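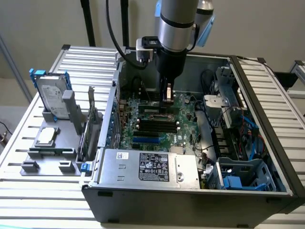

## 4. Installing memory in the Grurneck tower

Applies to units supplied from the Gasport depot. Read the whole section before opening the case.

**CAUTION:** Shut down the computer and unplug the power cord. Press the power button once after unplugging and wait 90 seconds.

1. Lay the tower on its side on a flat, stable surface.
2. Remove the screws at the rear edge of the side panel. Slide the panel back and lift it away.
3. Touch bare metal on the chassis before handling any part. Repeat this each time you return to the bench.
4. Open the retaining clips on the memory slot. Some boards have a clip at one end only.
5. Hold the module by its edges and line up the notch with the key in the slot.
6. Press down evenly on both ends until the clips close. Do not rock the module.

 **Note:** If a clip stays open, take the module out, check the notch and start again from step 5.

7. Check that no cable is resting against a fan.
8. Refit the side panel, stand the tower upright and reconnect the power cord.

### 4.1 First start after a memory change

The first start may take up to 200 seconds while the board tests the new module. The display can stay blank during this time. Do not switch off.

Open the setup menu and compare the memory total with the packing slip. If the total is wrong, repeat steps 1 to 8 with one module fitted, then add the others one at a time.

Error code 29 means that no usable memory was found. If it returns after refitting, record the serial number and send it to Jadwiga Marciniak at the Skusex service desk.

Section revised 19/10/2018, E. Kaewkla. Replaces the loose sheet packed with earlier units.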